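Family days at Oddale: what's on this season

The Oddale Arts Centre has finished its family program for the coming season, and bookings open on 2022-09-14 at 9 am for members and a week later for everyone else. There are 40 sessions on the list, up from last year, and 19 of them are free. The rest are priced per child, with one adult admitted at no charge.

The largest change is to the timetable. In past seasons most family sessions were held in the morning, which suited parents of toddlers but left little for school-aged children. This year the mornings are kept for under-fives and the afternoons are for ages six to 12. Teenagers have their own evening program in the Udby Room, run by Rodrigo Garrido, with drumming, stage lighting and a short playwriting course.

Halina Pietrzak returns with her storytelling hour in the courtyard. If it rains, the stories move to the upstairs foyer, and there is room for fewer people there, so come early. Cushions are provided. Strollers can be left at the cloakroom and do not need a ticket.

The puppet theatre is back as well. Thảo Doãn's company will perform The Lantern Boat on three weekends, with an extra show in December. The show runs for 50 minutes with no interval and is recommended for ages four and up. There is a loud storm in the second half – children who dislike sudden noise may be happier in the back rows, and staff can help you swap seats on the day if any are free.

The make-and-take table will run before each puppet performance. It is free and no booking is needed. Children can stay for five minutes or for the full hour. Paper, glue and scissors are supplied, but please bring a bag if you would like to carry your work home.
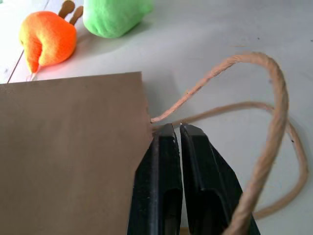
Plain brown paper, ready for decorating.

Music for families takes place in the main auditorium, which seats 621. Sławomir Olszewski conducts the first concert, a program of dances and marches with a chance to meet the players afterward. The second concert is given by the Sarkar Quartet and is shorter, at 35 minutes. It is planned as a relaxed performance, so the house lights stay on low and people are welcome to move about, talk and leave their seats. A quiet room will be open on the ground floor throughout.

Bring a picnic if you are making a day of it. The lawn on the river side is open until dusk and there are taps beside the bandstand. Glass is not allowed on the grass. The café will have a children's menu at lunch and will close at 4 pm on days without an evening show. Barbecues are not permitted anywhere on the grounds.

Getting here

The Cumico Street parking lot has 695 spaces and is free after noon on weekends. It fills quickly on concert days, and the overflow lot behind the rink is a ten-minute walk on a paved path. The number four bus stops at the main gate. Bike racks have been moved from the front steps to the north side of the building while the ramp is rebuilt. The work should be done by December. Until then, the step-free entrance is through the side door next to the box office.

Tickets

Family passes cover two adults and up to three children and can be used for any four paid sessions. They can be bought online, by phone or in person. Passes from last season that were not used up will still be honoured, but they have to be exchanged at the box office first – the old barcodes no longer scan. Refunds are available up to two days before a session. After that we can move your booking to another date, if there is space.

Workshops with fewer than six children booked may be combined or cancelled. If that happens we will email you the day before, so please check that the address on your account is current.

Helping out

We are looking for ushers aged 16 and over for the afternoon sessions. Shifts are three hours and ushers can watch the show. Training is one evening and covers seating, first aid contacts and the fire exits. Bartosz Wasilewska is taking names at the box office, or you can leave a note for him at the front desk.

The full program is available in the lobby and at the Oddale library. Large-print copies can be mailed on request.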